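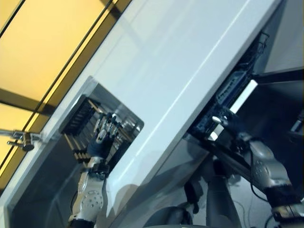

How Does a Robot Learn to Use Its Hands?

Try this. Put your hand in your school bag without looking and pull out a pencil. Easy, right? You have been practicing since you were a baby, mostly by dropping your breakfast.

Robots don't get a babyhood. A robot with brand-new fingers has no idea what to do with them. It can do long division all day, but ask it to reach through a hole and take hold of a stick and it may bump the edge, miss, and close its hand very proudly on some air.

At the Durholm lab, Torbjørn Midtbø and his team teach by showing. A person steers the robot's two arms through a job, and the computer saves what the robot's camera sees along with how each joint moves. One turn like that is called a demonstration. Then they do it again. And again. The team has saved 2154 of them, so please be kind if your teacher ever looks tired.

Next, a computer program studies all those turns and hunts for patterns. When the hand is here and the rod is there, which way should the fingers go? The program makes a guess, checks it against what the person did, and fixes itself a little.

Does it work? The team tested it two ways. After learning from 200 demonstrations, the robot got the job right in 3 tries out of every 8. After learning from the whole pile, it managed almost 8 out of 8. More practice helped, which your piano teacher will be delighted to hear.

WORDS TO KNOW
Demonstration: showing how a job is done.
Joint: a place where an arm or finger bends. Your elbow is one.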